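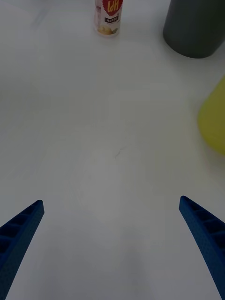 **Skirberg — la salle commune rouvre, tables blanches comprises**

15 février 2025

C'est fait. Après des mois de porte fermée, la salle commune de la rue Donnelly a rouvert ce matin, un peu avant l'heure prévue. Café, deux mots d'accueil, et tout de suite les gens assis. Pas de ruban.

Le changement qui saute aux yeux : les tables. Fini les vieux plateaux bruns qui collaient aux coudes. Du blanc mat, lisse, partout. Aroha Mahuika, responsable du lieu, défend le choix : « On voulait de la lumière. La salle est au nord, l'hiver on n'y voyait rien à partir de trois heures. »

Revers de la médaille — le blanc ne pardonne pas. Une trace pâle au milieu d'un plateau, un cheveu, et on ne regarde plus que ça. Quelques habitués l'ont déjà fait remarquer. Digby Grimshaw, qui vient jouer aux cartes depuis l'ancienne salle, n'est pas convaincu : « C'est joli. Mais ça se verra, les ronds de tasse. Vous repasserez en août. »

Consigne affichée à l'entrée : chacun essuie sa place en partant. Chiffon humide, pas de produit abrasif, pas d'éponge verte. Les chiffons sont dans le tiroir sous l'évier, celui qui coince.

Côté coin repas, même principe qu'avant. On apporte sa canette, sa tasse, son bocal, on remporte le tout. La bouilloire est revenue, le micro-ondes non (en panne, remplacement demandé). Le frigo sera vidé chaque fin de mois, étiquette ou pas étiquette.

Le chantier a été mené par l'atelier Rimgate. Sol repris, peinture, éclairage, mobilier. Coût du mobilier seul : 2000 euros, chaises non comprises. Les chaises sont les anciennes, revissées. Il y en a 49 en état de servir, les autres attendent à la cave qu'on trouve des patins à la bonne taille.

La surface totale passe à 131 mètres carrés, grâce à la cloison du fond qui a été abattue. L'ancien débarras a disparu avec. Question posée plusieurs fois ce matin : où vont les jeux et la vaisselle ? Réponse de Mme Mahuika : dans l'armoire du couloir, en attendant mieux. La clé est à demander à l'accueil.

La pétition pour garder l'ouverture du soir avait réunie 194 signatures. Elle a été entendue en partie. La salle fermera à 21 heures, contre 19 heures dans le premier projet, mais les réservations privées restent suspendues jusqu'à nouvel ordre. Le club de couture, lui, retrouve son créneau habituel.

Pas de réponse encore sur le chauffage. Il faisait frais ce matin, manteaux sur le dos pour une bonne partie de l'assistance. Un réglage est prévu — la date n'a pas été communiqué.

Accès par la cour uniquement, l'entrée côté rue reste condamnée le temps de refaire la marche. Sonner deux fois.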